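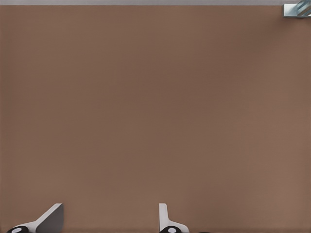

Remote Demonstration Program: Frequently Asked Questions

Guidance for operators and site partners of the Werklow Teaching Laboratory

General

What is a demonstration?

A demonstration is one complete attempt at a task, performed by a person who controls the robot from an operator station. The robot's movements, the gripper position and the camera views are stored together as a single episode. Approved episodes are used to train the control software for that task.

Do operators work with a real arm or a simulated one?

Both. All operators begin in the simulator, where the tabletop, the objects and the gripper are computer-rendered. Operators who complete the simulator stage may apply for sessions on the physical arms at the Altach site. Some tasks are offered in simulation only.

How many episodes does the current collection contain?

The Bikance collection contains 3442 approved episodes. Episodes under review are not included in that figure.

Who may take part?

Participation is open to adults who have signed the operator agreement and completed the orientation module. No background in robotics or programming is required. Staff of partner institutions should apply through their local coordinator.

Before a Session

How long is a session?

A standard session lasts 45 minutes, including the controller check at the start. Operators may book no more than two sessions in one day, with a break of at least one hour between them.

What equipment is needed to work from home?

Simulator sessions require a desktop or laptop computer, a wired internet connection and the handheld controller issued by the laboratory. Tablets and phones are not supported. Physical arm sessions are carried out only from an operator station at Altach.

Are sessions available on weekends?

Simulator sessions may be booked on Saturday between 9:00 a.m. and 1:00 p.m. The physical arms are not available on weekends. The booking calendar closes for maintenance during part of August, and the dates are posted on the operator page.

During a Session

Why can I see only part of the gripper?

The wrist view looks out past the fingers toward the work surface. Both fingertips appear at the bottom of the view, and the rest of the hand lies below it. The two fingers may look different in shape because they are seen from different angles. Operators should judge the opening by the space between the tips.

What should I do if an object is at the edge of the wrist view?

An object may be only partly visible, for instance in an upper corner, with most of the view taken up by plain tabletop. Check the overhead view first to confirm what the object is and where it stands. Then move the hand slowly until the whole object is in the wrist view. Do not close the gripper while the object is partly out of view.

Should the gripper be open when I approach an object?

Yes. Open the gripper fully before moving toward the object and keep it open until both fingers are in position on either side. Opening it late in the approach often results in contact with the object, and such episodes are usually returned.

May I pause in the middle of an episode?

Short pauses are acceptable. If the hand remains still for more than 13 seconds, the system marks the episode as idle and it must be repeated. To stop for longer, end the episode with the Discard button.

I made a mistake but then completed the task. Should I keep the episode?

Yes, provided that the correction was made with the controller and nothing was reset. Select "Completed with correction" on the closing screen. Recoveries of this kind are useful in training and are not counted against the operator.

How do I stop a physical arm in an emergency?

Press the red button on the operator station. The arm will hold its position. Do not attempt to restart it. The floor supervisor will inspect the arm and clear the fault.

Review and Records

How are episodes reviewed?

Each episode is checked by two reviewers using the Zulu review tool. An episode is approved when both agree that the task was completed and that the recording has no gaps. Where they disagree, the decision is made by the Head of Demonstration Quality, Nomvula Du Plessis.

How many approved episodes are required to finish the simulator stage?

Operators must have 73 approved episodes. Returned episodes do not count toward this number, but there is no limit on repeat attempts.

Is my voice or image recorded?

No. The system stores controller input and the robot's own camera views. Operator stations have no microphone.

Can I withdraw my episodes?

Operators may request removal in writing at any time before a collection is released. Requests received after release apply to later versions only.

Whom should I contact with other questions?

Please use the contact form on the operator page and include your operator number. Questions about a returned episode should also give the episode number shown in your session history.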